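Budgeting for Your First Tabletop Arm Setup: Your Questions, My Long Answers

By the Lela Workshop desk
Updated February
78 shares | 5 comments

Every year when budget season comes around, the same questions land in my inbox, mostly from people at small labs, schools and kitchens-of-the-future type projects who want arms doing household chores on a table and have no idea what to ask for. I love these emails! I've gathered the most common ones here so you can forward the page to whoever holds the purse strings.

Should I buy one arm or two?

If you can possibly stretch to two, do. So much of what people want from a table setup (dishes, folding, opening a jar) goes more smoothly with a second arm, even if all it does is hold something steady. We started our Ziltdale bench with a single arm and spent the first season inventing clever ways to prop things up. Buying the second one later also meant paying for shipping twice and redoing the mounts, and I still grumble about that. If the money is only there for one, at least buy a table and base plate with room for its partner.

What do people forget to put in the budget?

Fingertips. I will say this until I'm hoarse. Gripper pads wear, tear and get gummy, and they are the part you'll replace most. We went through 52 pads on the Catacutan project before we wrapped it up, and the original quote had allowed for 4. After that I'd say cables, then clamps, then a decent chair for the person who will be sitting there all day. Please buy the chair.

Do I need special props, or can I use ordinary dishes?

Ordinary dishes are fine, and they're cheap, so this is the happy part of the spreadsheet. Get plastic wherever you can for the first few months. Bowls in a strong color are easy to spot against a white table, and dark plates are good for the same reason. Clear things are another matter. A clear glass in a clear rack on a white table is hard enough for a person to see on a screen, and I'd hold off on those until the easier pieces are going well. Do put them on the list, though! Real kitchens are full of glasses, and you'll want them sooner than you expect.

Buy doubles of whatever you choose. Stores change their dish lines all the time and it's a real nuisance to match a bowl a year on.

How big should the table be?

Bigger than the one you measured for. Give yourself the full reach of the arms plus room for a dish rack set at an angle, with plenty of open surface left over. A matte top is worth paying a little extra for, as shiny ones throw glare straight back at the cameras. It will get scuffed. Ours has, and it hasn't bothered us one bit, so don't let anyone sell you a fancy coating.

Is it worth paying for cameras at the wrist?

I think so, yes, and I'd cut nearly anything else first (not the chair). An overhead camera gives you the layout, but when a plate is being lined up with the slots of a rack, the close view is the one you'll keep going back to. Ask the seller whether the fingers show in the view when they're open, and whether the mount and cable come in the price. With the Brakero kit we looked at, the mount was a separate line and we missed it on the first read.

Can I get by with used equipment?

For tables, lights, shelving and computers, absolutely. For arms I'm more careful. Ask how long it has been in service, what was swapped out and when, and whether the maker still stocks parts. If the answer to the last one is a long pause, walk away. A used arm with no spare parts behind it is a very heavy paperweight.

How long should I plan for between ordering and working?

Longer than the delivery date suggests. Figure on 5 weeks after the boxes arrive before anything useful gets done. There's mounting, wiring, a safety walk-through, and then a stretch where everything sort of works and you're learning its moods. Put that time in the plan in plain words so your boss isn't standing in the doorway on day two hoping to see the dishes put away.

What should the first task be?

Racking dishes is the one I suggest to almost everybody. The props fit in a shopping bag, resetting takes a moment, and anyone who visits understands what they're looking at. Begin with a single plate, add a bowl, and work up to the glasses.
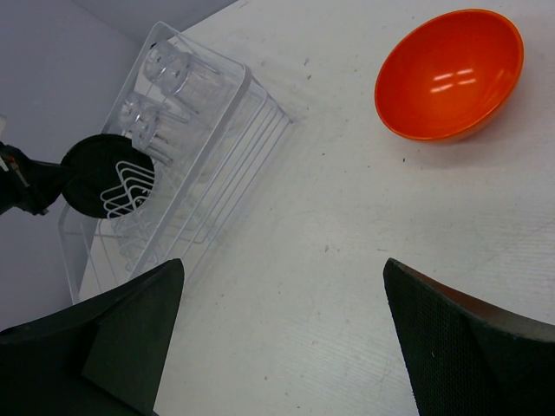 Whatever task you settle on, hold back a little money until you've tried it for a month. You'll find you want a different rack, or another lamp, or a second set of pads in a softer material, and it's so much nicer to have the cash sitting there than to go back and ask.

5 comments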